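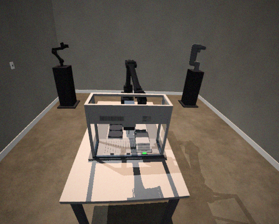
Tarnomley labs to plan shared robot bench on screen before placing orders

Small laboratories at Tarnomley will soon be able to try out an automated workbench on screen before they commit any money to one. Besside, which looks after shared equipment on the site, has teamed up with layout specialists Rekis to build a simulated room with a table, an open-topped lab enclosure and three robot arms: a large one behind the enclosure and two more on pedestals at the back.

The planning scheme opens in May and is free to all 71 tenant teams.

"I've been buying lab equipment for a long time and I have never enjoyed a planning round this much," said Jannik Lammers, equipment planning lead at Besside. "People pull up a chair, move an arm half a metre, and then the real conversation starts. Do we need all three? Could the big one wait a year? We had a list of 339 items when we began, everything from pedestals to spare cables, and the teams have had a say on every line of it."

Each team gets a two-hour session with a Rekis planner. They bring a description of their usual work, the size of their room and a rough budget. They leave with a floor plan, a parts list split into "buy now", "buy later" and "share", and a table of running costs covering service visits, power, training and replacement parts. Teams can come back once to change their minds, and Besside rather hopes they will.

Floor space is a big part of the exercise. An arm that fits neatly on a drawing still needs room to swing, and someone has to be able to reach the enclosure to load trays and clean up. The planners will also ask about door widths, sockets and where the spare parts are going to live, all of which have caught out buyers at Tarnomley before.

Willems, the site's purchasing partner, will gather the finished parts lists and ask suppliers for joint quotes. Teams are under no obligation to buy. Those that do can spread payments over three years, and the smallest groups may book time on a shared bench instead.

There are 100 sessions on offer in the first round, enough for every team to have one and for some to return, with 300 planned in total over the life of the scheme. Bookings are taken at the Besside desk from 9 am, and mixed groups of scientists, technicians and budget holders are very welcome!

Notes for editors

Besside manages shared laboratory equipment at Tarnomley. Rekis designs and simulates automated workspaces. Interviews with Jannik Lammers can be arranged through the Besside press desk.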